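From: Jolanta Bednarek
To: equipment-planning list
Subject: Re: Handheld grippers - numbers for next year

Miłosz Głowacki wrote:
> Can someone confirm what we are asking for? Irena's sheet has 11 pairs
> and the draft from Elżbieta has fewer. I also don't see spare finger
> pads anywhere, or cables. I need one figure per line before the end
> of August.
>
> Miłosz

Miłosz,

The sheet is the right one. It's 11 pairs, so please ignore the draft, which was written before we dropped the second arm from the plan.

Pads were left out by mistake. Wesmont sell them in packs at 55 a pack and I would put in 2 packs to start with. Tzu-hsuan thinks we will get through more than that if people keep picking things up in furnished rooms instead of at the bench. She may be right, but we can order again in the spring out of consumables.

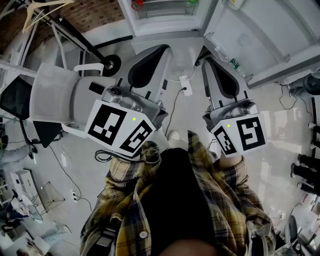 Cables are a separate question. The ones we have are fine at a desk, but for someone walking between furniture I want the length settled before we buy anything. Tokarz quoted 125 for a made-up set with strain relief at both ends. Greltis are cheaper but won't say what connector they use, and I have asked them twice. Please put the Tokarz price in for now.

I would also like a line for replacement marker blocks. They're small and easy to forget, and when a printed face gets scratched the pair has to come out of use. Elżbieta has asked Falum whether they sell the blocks on their own - no answer yet, so leave the amount blank and I'll fill it in.

Two things I don't think belong in this budget: power strips and storage. Both should come from the general room money, as they did last time. If that has changed, tell me and I'll add them.

Irena, can you check that the delivery charge on the sheet covers the whole order? It looks low to me.

Jolanta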